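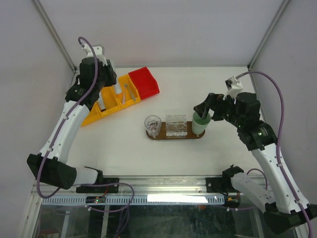 白い作業台の上に伸びる二本のアーム

席次表と席札について、秋の式から学んだこと
11月号 文:Fusto ニュースレター担当
シェア 9 コメント 3

いつもFustoのニュースレターを読んでくださり、ありがとうございます。今月は、席次表と席札の話を書きます。花やドレスに比べると地味な話題ですが、相談の時間に一番多く質問をいただくのは、実はこの小さな紙のことです。私は日本に来てからこの仕事を始めましたので、はじめは席次の決まりがとても難しく感じました。今でも毎回、少し緊張しながら確認しています。

この秋にお手伝いした式の一つは、川沿いの会場Nakeroで行われました。新婦のご家族は日本の方で、新郎のご家族はポルトガルから来られました。丸いテーブルを九卓並べ、どの席からも窓の外の木が見えるようにしたいというのが、お二人の最初の希望でした。

日本の披露宴では、新郎新婦に近い席に会社の上司や恩師が座り、両親は一番後ろの席に座ることが多いです。ゲストをもてなす側だという考えからです。しかし新郎のお母様は、図面をご覧になって、とても驚かれました。「私の息子の結婚式なのに、どうして私は出口の隣ですか」とおっしゃいました。お母様のお気持ちも、新婦のお父様の「親が前に座るのは恥ずかしい」というお気持ちも、私にはよくわかりました。

何度か図面を描き直して、最後は両家のテーブルを部屋の中ほどの左右に置き、お二人の席を窓の前に移すことにしました。お二人の席からは両方のご両親の顔がよく見えますし、上司の方のテーブルも前に残すことができました。新婦のお父様は当日まで少し心配されていましたが、乾杯のあとに新郎のお父様と席を交換して、長い間お話をされていました。言葉はあまり通じなかったそうですが、釣りの話だったと後で聞きました。

席札は、紙の店Costelloにお願いしました。お名前の書き方については、次の点を先に決めておくと安心です。

・敬称をつけるかどうか。日本の方には「様」をつけ、海外の方にはつけないという方法もありますが、同じテーブルに両方が並ぶと、片方だけが丁寧に見えます。この式では、すべての席札で敬称をなくし、その代わりに席札の裏にお二人の手書きの言葉を入れました。席次表のほうには「様」をつけました。

・お名前の順番。姓が先か、名が先か。パスポートの順番と普段の順番が違う方もいらっしゃいます。招待状の返信はがきに「席札に書くお名前」という欄を一つ作っておくと、あとで電話をしなくてもすみます。

・漢字の形。「高」と「髙」、「斉」と「齋」などは、返信はがきの字をそのまま写真に撮って、印刷の店に送ってください。文字を打ち直すと、そこで間違いが起きやすくなります。

・お子様の席札。ひらがなで大きく書くと、自分で席を見つけることができて、とても喜びます。六歳くらいの男の子が、自分の札を帰りまでずっと胸のポケットに入れていたことがありました。

Costelloでは、印刷のデータを式の三週間前に締め切っています。締め切りのあとに欠席や追加があることは珍しくありません。そのため、同じ紙の白い札を何枚か余分に頼んでおき、必要なときに手で書くことをお勧めします。今回も、新郎のいとこの方が急に来られることになり、前の日の夜に私が名前を書きました。私の字は上手ではありませんので、練習を何回もしてから書きました。

飲み物のメニューは、日本語、ポルトガル語、英語の三か国語で作りました。最初は一枚の紙に全部入れましたが、文字が小さくなって、年配の方には読みにくいものになりました。そこで言葉ごとに紙を分けて、それぞれの席に一枚ずつ置きました。どの席にどの言葉の紙を置くかは、席次表に小さな印をつけて、会場のスタッフの方に渡しました。準備は少し増えますが、当日の質問がとても少なくなりましたので、よい方法だったと思います。

食器はHevonから借りました。うすい灰色の縁がある皿で、白い席札を置いても字がよく見えました。濃い色の皿や柄の多いナプキンを選ぶ方は、印刷の前に一度、本物の皿の上に見本の札を置いてみてください。画面で見るときれいでも、会場の照明の下では金色の細い文字がほとんど読めないことがあります。

会場に入ってから席札を並べる時間は、二時間をいただきました。長いと思われるかもしれませんが、花の方と写真の方も同じ時間に働いていますので、テーブルに近づけない時間が必ずあります。札はテーブルごとに封筒に分け、封筒の表に席の順番を書いておきます。並べ終わったら、別の人が席次表を持って、もう一度最初から見て回ります。自分で並べたものの間違いは、自分の目では見つけにくいものです。

来年の春に式を予定されている方は、そろそろ招待客の名簿を作り始める時期です。名簿には、お名前の読み方、食べられないもの、普段話す言葉、そして車いすや子ども用のいすが必要かどうかも、一緒に書いておいてください。表の形は自由です。ノートに鉛筆で書いたものを持って来てくださる方もいて、消した跡を見ながら相談すると、迷われたところがよくわかります。

席次の相談は、Fustoの事務所でもオンラインでもお受けしています。ご両親が一緒に参加されても大丈夫です。図面はまだ決まっていなくてもかまいませんので、名簿の下書きだけお持ちください。

関連する記事
・雨の日のガーデン挙式で用意しておくもの
・両親への手紙、読むときと読まないとき
・Nakeroの冬の窓辺とキャンドルの置き方
・引き出物を郵送にする場合のご案内の書き方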